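Nunier Open Evening, Flekport
November 7, 2024

I went to the Nunier open evening after work. Nunier runs short courses in laundry, folding and linen care, and twice a year they open the house in Flekport where the courses are held. Entry was 8 dollars, paid at the door. Bus 19 stops at the end of the street, and from there it is a short walk uphill.

The ground floor had the ironing room and a table of sample fabrics from Cletis. I spent some time with the linens, which were heavier than I expected, and picked up a price list. The washing talk had already started and the room was full, so I went upstairs to the bedroom session first.

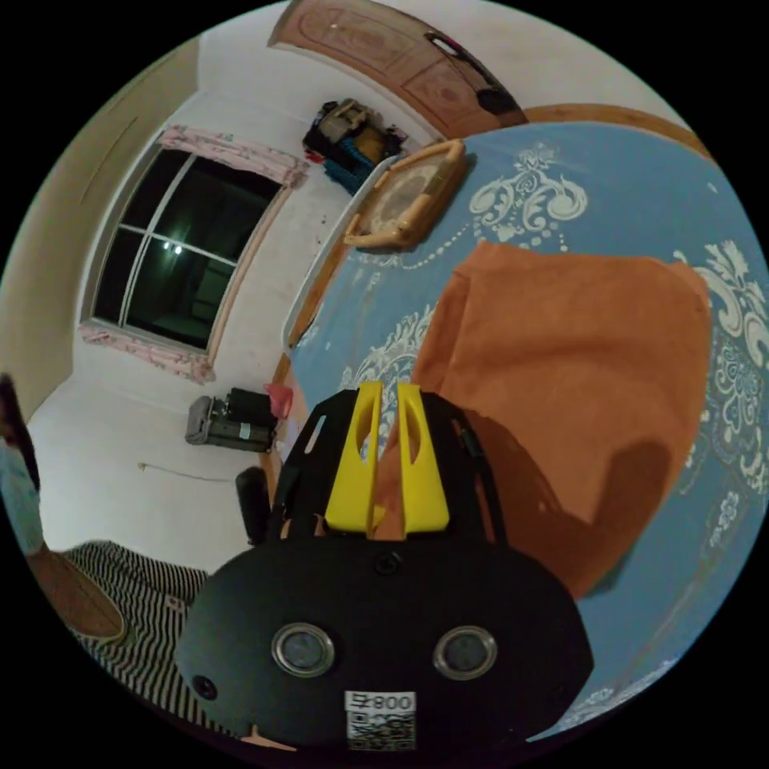 Folding on a bed is how most people do it at home, and the course is built on that. The advice was to clear the surface before starting and then work on one item at a time. A tray or basket should stay close by for finished pieces. The tan woven one with the raised handles was up at the head of the bed, and I thought that was a sensible spot, out of the way of the folding. I have always put mine on the floor and then stepped over it. It was dark outside by then, and the pink valance over the window made the room feel like someone's home.

The first exercise was soft fabric with no clear edges. Shake it out and find two corners you trust. If you can't find them, lift the whole thing, let it hang, and start over.

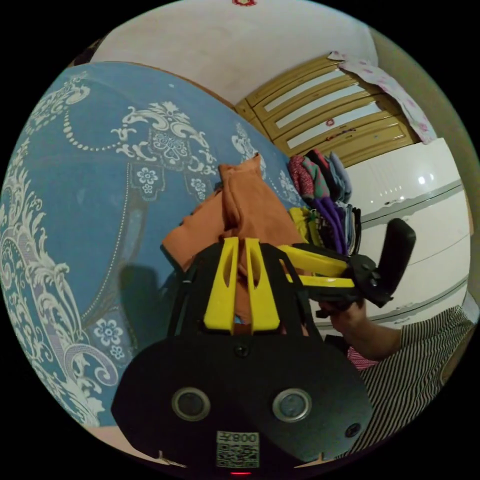
The second part was about smoothing. You press from the middle toward the sides with a flat hand, and you do it before the first fold. I had been doing it after. Leonie Dreßler, who teaches the September course, told us that thick cotton holds a crease better when folded in thirds, and that thin jersey should be rolled. I wrote both down. 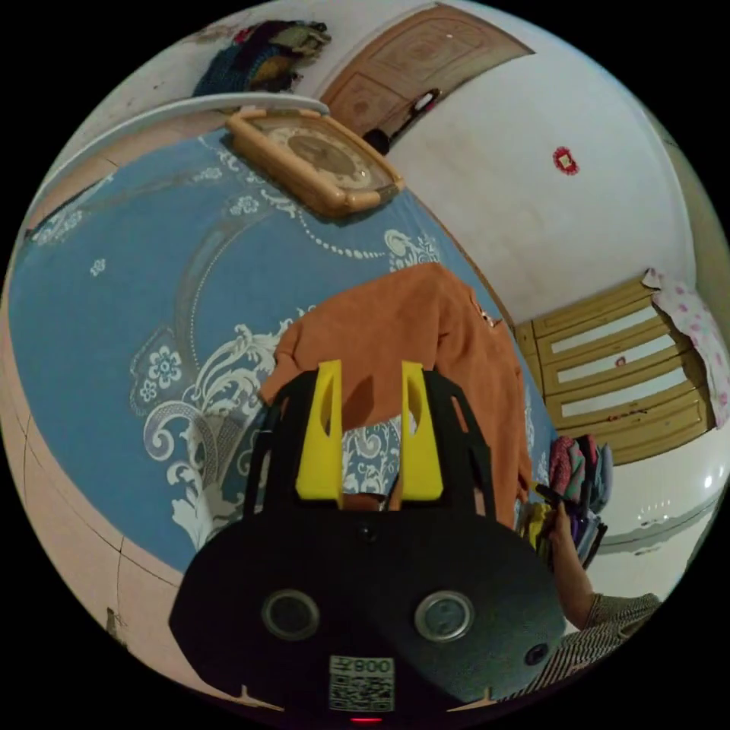 Someone asked about bedspreads, and we got onto storage. A large one goes away folded with the pattern inside, and should be refolded along different lines every few months. Kleinschmidt sells a cotton storage bag for this. I did not buy one, as the smallest was 58 dollars.

I caught the second washing talk at the end. It ran for 13 minutes and was mostly about water temperature, with a handout.

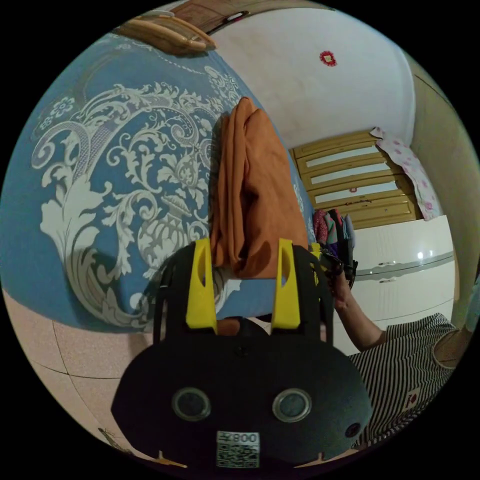 Orange cloth on the blue scroll-pattern bedspread, upstairs bedroom.

The stairs are steep and there is no coat rack, so leave large bags at home. Tea was in the kitchen and free. The next course dates were not posted yet, but the desk takes names for the list.

Contact | Copyright 2024 | Back to top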